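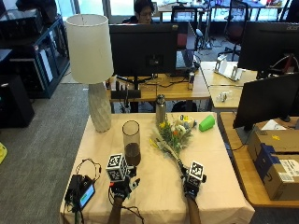
The Sunska Cut: How a Short Canal Got Dug the Hard Way
History of Engineering, project report
2018-04-27

Our project was the Sunska Cut, a little ship canal that joins Kindier Bay to the Pirkis River. Hardly anyone outside the county has heard of it, and we think that's a shame, as it's a wonderful piece of work! Before it opened, boats carrying stone and lumber had to go all the way around the point, and in November the storms there could keep them tied up for weeks.

The first plan called for one straight channel with no locks. The surveyors gave that up when they learned how much higher the river ran in spring than the bay did. The plan that got built has two locks, one at each end, and a wide basin between them where boats could pass (our favorite part of the whole design). Each lock chamber was poured in sections, and the wooden forms were taken down and used again for the next one.

What we wanted to find out was where all the concrete came from. The answer is a small steamer called the Żak. She was built to haul coal, and the canal company bought her secondhand and cut bigger hatches in her deck. The log we read lists 2,027 barrels of cement for the first season alone. On her largest trip she carried 1,000 barrels, and on the one right after it 845, with the rest coming in smaller loads. Sand and gravel were dug out of the river bank upstream, so they only had to travel a short way by barge. 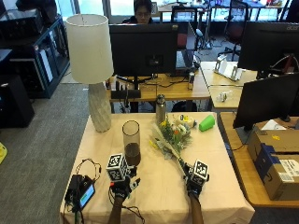 A bouquet on the table, with a glass and a steel water bottle

We also built a working model of the lower lock. The walls are real concrete, poured in a shoebox lined with plastic, and the gates are balsa with strips of bicycle tube along the edges. Our first batch of concrete was much too wet and crumbled when we pulled the box away. The second one had less water and sat under a damp towel all week, and it came out great. The gates leak a bit at the bottom corner, but the lock fills and a toy boat goes up and down in it!

We still don't know what became of the Żak. Her log stops the year the canal opened, and the harbor lists for Kindier Bay have a gap right after that. If we had another term we would start with the scrap dealers' records in Pirkis.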